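Measuring humidity in a small apartment, part two

The first part of this covered the sensors: two cheap Arov units, checked in a sealed box over wet salt, both reading slightly high. I corrected for that in the spreadsheet and then left them alone for most of February. What follows is what the numbers showed and what I changed.

The apartment is on the ground floor of an older building in Vernholm. The bedroom is the problem room. It has one outside wall, facing north, and a single window with an aluminum frame that collects water on cold mornings. For several winters I wiped the frame with a towel and considered the matter handled. Last winter a gray patch showed up low on the outside wall, behind the dresser, and I started logging.

Relative humidity on its own is a poor number to work with. It depends on temperature, so a room that cools overnight will show a rise even if no water has been added to the air. I convert everything to dew point before comparing. If the dew point goes up, water came in. If it stays flat while relative humidity climbs, the room got colder and that is all.

One sensor went on the shelf by the door at chest height. The other went near the floor on the outside wall. Over the month the shelf sensor stayed in a range most people would call comfortable. The floor sensor did not. The dew point at both spots was nearly the same, as expected in one small room with the door closed. The difference was temperature: the low corner ran up to 6 degrees Celsius colder than the shelf, and the relative humidity there was far higher for the same air.

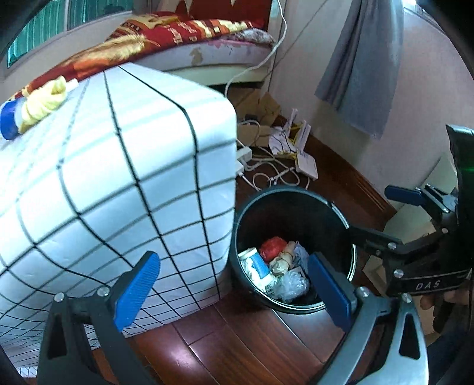
So does a dehumidifier fix a cold corner? It lowers the dew point of the whole room, which keeps the corner out of trouble as long as the machine runs, but the corner stays cold and the problem returns when you switch it off.

I had borrowed a dehumidifier for the first week and confirmed this. The tank filled, the window frame stayed dry, and the floor sensor dropped to a sensible level. When the machine went back, the readings were where they started in 37 hours. I also did not like sleeping next to the compressor.

The next step was to find where the water came from. Two people asleep with the door closed give off a surprising amount, and the log shows it: dew point starts climbing at bedtime, levels out before dawn, and falls when the door opens. Laundry on the rack makes a taller and faster bump. Cooking hardly registers in the bedroom if the kitchen door is shut. I had blamed cooking for years.

Three changes, applied one at a time with several days between them.

First, the laundry rack moved to the bathroom with the fan on. The bumps disappeared from the bedroom log entirely. They did not move somewhere worse, either; the bathroom recovered by evening.

Second, the bedroom door stays open at night. This was the largest single improvement in the overnight numbers. The hallway acts as extra volume and the water spreads into it. There is a cost in street noise, which I have accepted.

Third, furniture. The dresser had been pushed flat against the outside wall. Behind it the air hardly moved, and the wall surface was colder than anywhere else in the room. I pulled it out by the width of a hand. The gray patch was cleaned off with a Rizzi product that smells strongly of chlorine, then left to dry with the window open. It has not come back so far, though the real test is next January.

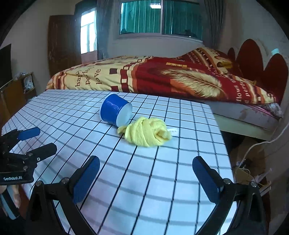

A reader going by Corkent wrote in after part one to say that airing the room for ten minutes in winter is pointless, as the outside air is already close to saturated and you are only throwing away heat. The first half of that is correct. The second half does not follow. Outside air near freezing may read 90 percent, but it holds very little water in absolute terms. Bring it in, warm it to room temperature, and its relative humidity falls to a fraction of that. The log agrees – every morning airing shows a sharp drop in dew point, followed by a slow partial rebound as the walls and fabrics give some water back.

The heat loss is also smaller than it sounds. Most of the heat in a room is stored in the walls, floor and furniture, and a short airing mainly replaces the air. The shelf sensor was back to its earlier temperature well before I had finished breakfast. Leaving the window tilted all day is a different matter, as it chills the wall around the frame and makes condensation there more likely.

Remaining items: the window frame itself, which has no thermal break and will always be cold, and the seal along its lower edge, which is hard and cracked. I have ordered a replacement strip. The sensors stay where they are until the heating goes off, and I will post the spring numbers then if they differ enough to be worth a plot.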